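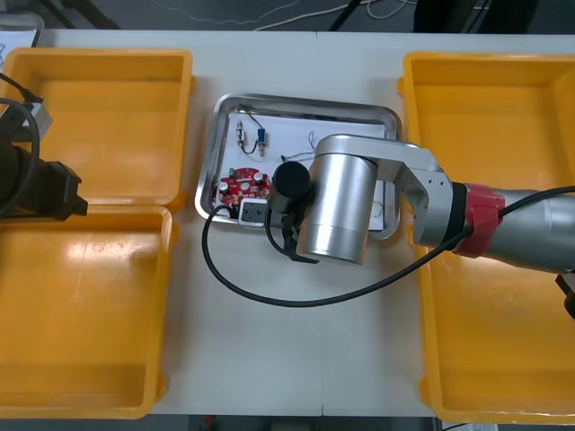

Bench notes: setting out parts for teardown sorting

The sorting bench has changed to a tray-and-bin layout. Mixed parts from a teardown go into a rectangular stainless steel tray in the middle of the table, on a sheet of white paper. Yellow bins stand to the left and right of the tray. Everything on the paper is unsorted. Anything in a bin has been checked and assigned.

The previous arrangement was a single deep tub per job. Boards lay under wire, wire caught on connector headers, and small parts collected in the corners. Job 1404 took a full shift to clear for this reason. It came in from the Willitz depot with motor leads still attached and had to be untangled before any of it could be counted.

Loading the tray

Line the tray with one sheet of plain white paper. Colored paper hides dark leads, and printed sheets make it harder to read part markings. Replace the sheet between jobs. Fold the old one inward and tip any clippings into the scrap can before lifting the next job onto the bench.

Limit each load to what can lie flat without overlapping. One circuit board, one wire bundle and a few loose components is a normal load. Boards go down component side up. A round board with a center hole can be picked up by its edges or by the hole, but do not lift any board by a capacitor. The leads on the taller electrolytics bend easily, and a bent lead moves the board from the reuse bin to the scrap bin.

Check large capacitors for charge before they reach the tray. The Jindau meter on the shelf is set up for this. Anything that reads above the limit on the bench card goes back to the discharge station.

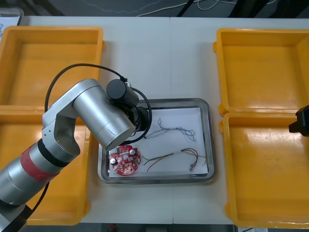

Kjærgaard wrote in after the trial week to ask whether loose wire should have its own bin from the start, given that it is the one item that always snags. The present rule is that wire with a connector at one end is a reusable part and is binned with other leads. Bare or tangled wire without a connector is scrap copper. Separate the two at the tray, before anything is dropped in a bin. A tangle that does not come apart in 10 seconds is treated as scrap.

Bin assignments

Upper left: circuit boards.
Lower left: leads and harnesses with connectors.
Upper right: loose components, including capacitors, inductors and switches.
Lower right: scrap.

Bins start each job empty. The lower bins are the ones closest to the operator and fill first, so the scrap bin should be emptied when its floor is covered. Do not stack boards more than two deep. Connector headers on the lower board will mark the solder side of the one above, and Bullska has returned 56 boards this year for scratches of that kind.

Boards with an inspection sticker, or a printed box for one, are logged by the number on the sticker. If the box is blank, write the job number on a paper tag and tie it through a mounting hole. Do not write on the board.

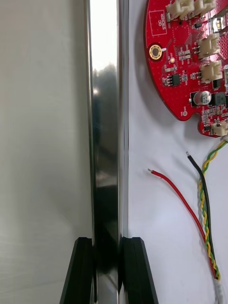 Tags are kept in the drawer under the meter, in packs of 600. Use the thin string supplied with them, as the wire ties chip the plating around the hole.

The tray rim and bin floors should be wiped with a dry cloth at the end of each job. Solvent clouds the plastic and is not needed for dust. Keep the steel tray in its place when cleaning the table, or set it back centered between the bins, with equal clearance on both sides.

The layout stays in use until the August stock count. Corrections to the bin assignments should be written on the bench card, with the job number beside them.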